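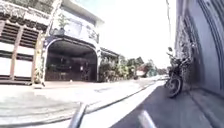 **Tahira Bukhari**
*Energy analyst, writing here on her own time*

September 2024

The grid operator on Hutholm put its draft connection rules out for comment last month, and I have now read all 90 pages. Most of it is housekeeping. The part worth arguing over is section four, which changes how new projects get a place in the queue.

Under the current system, a developer files an application, pays a small fee and holds the spot until the operator gets around to a study. There are 236 applications waiting. Plenty of them have no land agreement and no buyer for the power. They sit in line anyway, and anything behind them waits too.

The draft would require proof of site control before an application counts. It would also group projects by substation and study them together. Both changes are sensible, and I said so in the comments I sent in.

My trouble is with the deposit. It would be charged per project, with no adjustment for size. Namboodiri Power, which wants to build a large wind farm on the north side, would pay the same as a co-op putting panels over a parking lot. For the first company that is a rounding error. For the second it could be most of the year's budget — and the money is tied up until the study is finished, with no deadline for finishing it.

I asked the operator about the missing deadline in August. The reply said timing would be "addressed in the implementation guide." The implementation guide has not been written.

Then there is the Hestow substation. Of the 13 substations on the island, it is the one everybody wants, because it sits at the end of the newer transmission line. The operator's own appendix says it will need a second transformer before it can take much more. The draft splits that cost among the first group of projects to be studied. Whoever comes in the second group gets the benefit and pays nothing. I would expect developers to hang back and let somebody else go first.

Londesora had the same problem and dealt with it by having later projects pay back part of the upgrade cost over several years. It took some bookkeeping but it worked well enough that they kept it. I would copy that part almost word for word.

The comment form allows 969 words, which is an odd number, and attachments are accepted. I used the form for the deposit issue and attached two pages on Hestow. If you only have time for one point, I would ask for a study deadline. The deposit is easier to live with if you know when you are getting it back.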